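The Judstead Canvass Board
A4 doorstep clipboard with rain flap, pen loop and leaflet pocket

£23 each, postage extra
Page last updated 16/11/2023

I've been knocking on doors at election time for longer than I care to work out, mostly for council by-elections in the sort of weather that makes you wonder about democracy, and in all those years I never had a clipboard I liked. The hardboard ones swell up. The clear plastic ones crack in the cold, the metal ones freeze your fingers off, and every single one of them lets the rain run straight down the page into the names. So I made my own, a friend wanted one, then her whole branch wanted them, and now I have a shop (of sorts).

The Judstead is a stiff, slim A4 board with a clear flap that folds over the top of your canvass sheet. You write underneath it with your hand tucked in the side, which feels odd for the first street and then perfectly normal. It weighs 232 grams without paper. I sell to any party and to independents, and I don't ask which!

What you get

One board, in navy, dark green or grey. I don't do party colours, partly to stay out of trouble and partly because I'd be left with a heap of yellow ones.
One clear flap, already fitted, and one spare.
One pencil on a cord. Pencil, please. Biros give up in the damp.
An elastic band for the bottom corners, so the sheet doesn't flap about when you turn into the wind.

The leaflet pocket

The pocket is on the back of the board and opens on the long side, so you can pull out a "sorry we missed you" card with your thumb while you're still holding the thing. It takes A5 leaflets flat, or A4 folded once. Don't stuff it. I know you want to get the whole round in there, but once it's bulging the board rocks on your arm and your ticks and crosses wander into next door's row.

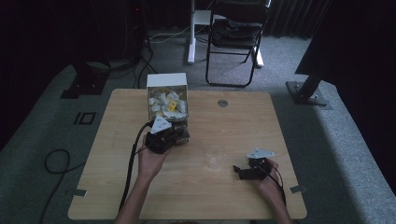 Sorting the leaflets before you go out makes far more difference than carrying extra ones. I do mine by street, in walking order, odds then evens, with a slip of paper between each bundle, and I top up the pocket from the boot of the car as I go. Anything with low sides and no lid will do for the bundles; a plain white open-top box like the one on that table is just my kind of thing, as you can flick through from above and see which street you've got to. Shoeboxes are fine too, if you take the lid off and leave it at home. We did 2,000 leaflets that way for one by-election and the only ones that came back were for a block of flats where we couldn't get past the buzzer.

The clip

I had a lot of grief with clips. My first lot were lovely and strong and nearly had Viktória Vörös's fingernail off outside a bungalow, so those went in the bin. The one I use now comes from Prastico and has a wide lip with a rubber edge. It holds 23 sheets of ordinary printer paper, and you can work it in gloves. Luzius Kaufmann, who cuts the boards for me, wanted to fit a hook as well so you could hang it on a gate. I said no, you'd leave it on the gate. He still brings it up.

The flap

Rain is the whole point of the flap, but it earns its keep indoors too. Committee room days are murder on paper. You've got tellers' slips coming in from the polling station, somebody's flask, a plate of flapjacks going round, and one register everyone wants to look at.
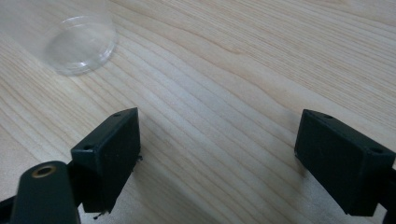
If you're the one running the committee room, keep the marked-up sheets on the boards with the flaps down, even on a dry day. Half my lost data over the years went at the table and not on the doorstep. One clear plastic cup tipped over on a nice pale wooden table top is nothing at all, you'd barely spot it against the grain, but put squash in it and a polling district's worth of pencil marks next to it and you'll be knocking on those doors again before tea. The flap won't save a sheet that's sitting in a puddle. It does give you time to snatch the board up.

To clean it, a damp cloth and a drop of washing-up liquid. No white spirit, it turns the flap cloudy.

Which size?

There's only A4 at the moment. I keep being asked for A5, for people who do it all on their phone and just want something for notes, and I've had a go at one with Luzius. If it works it'll be on here in January. The larger Joshi board that used to be on this page has gone for good, sorry. It was too big to get through a garden gate sideways.

Ordering

Use the form at the bottom of the page and put your colour in the notes box. Branches and campaign groups ordering seven or more get free postage, and I can send an invoice made out to your agent so it goes through the election expenses properly. Please give me the exact name they want on it, as changing it afterwards is a faff for both of us.

Everything goes out from Kindport on Tuesdays. If a by-election's been called and you're in a flap (sorry), ring me and I'll see what I can do.

Spare flaps, cords and pencils are on the bits and bobs page. Clips I can replace if you post the board back to me, and I won't charge for that, just the stamp.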